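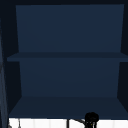
A navy cabinet, open, with one shelf across the middle.

I want to make a case for the potluck. I mean the real kind, where there is no sign-up sheet, no theme and no spreadsheet with a column for allergies and another for who has the folding chairs. You say a time, you say where, and people turn up with food. It is the best way I know to spend an evening with neighbors, and I can't understand why so many sensible adults have organized it to death!

I moved to Findale six years ago and went to my first one in July, on Adgate Street, at the home of Sulastri Latuheru. I had met her exactly once. She told me to come at six and bring whatever I liked eating. I brought a noodle salad. So did four other households, and I was mortified for as long as it took to taste them all. One had peanuts, one had way too much vinegar (mine), one was really more of a cabbage dish, and people went down the table comparing them like they were judging a county fair. I learned more names over those bowls than I had in the 2 months before.
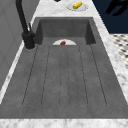

A sign-up sheet would have prevented all of it. We'd have had one noodle salad, one green salad, one tray of chicken, everything covered, and I would have stood by the wall with a paper plate talking about my commute.

People who like the sheet tell me it's about fairness. Somebody always brings chips, they say, and somebody else spends 50 dollars on shrimp. Well, yes. Let them! The person with the chips may have come straight from work, or may not cook, or may be broke this month and not care to say so. A list makes them declare it in writing. An open table lets them walk in, put the bag down next to the shrimp and get a drink.

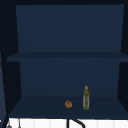
Then there's the fear of running out, or of ending up with nothing but dessert. I've been to one of those, over in Isine, at the old grange hall: seven pies, a sheet cake and a pot of beans. It was wonderful. The kids still bring it up. We ate the beans first, for form's sake, and somebody drove out for bread.

I'll give the planners this much. Once you get past a certain size you do need a hand on the wheel. The Issahaku block supper fed 189 people last summer, and I'm glad someone thought about ice. But most of us aren't feeding a block. We're feeding the people who live close enough to walk over.

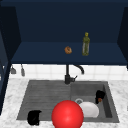
What I love most is how much of a person comes through the door with the dish. My next-door neighbor makes a rice pudding with so much cardamom it clears your head, and she was too shy to offer it for years, since no list ever had a line for it. Now she gets asked for it by kids who won't eat anything else on the table.

So pick an evening. Text the people on either side of you and the ones across the street, and when they write back asking what they should bring, tell them you don't know.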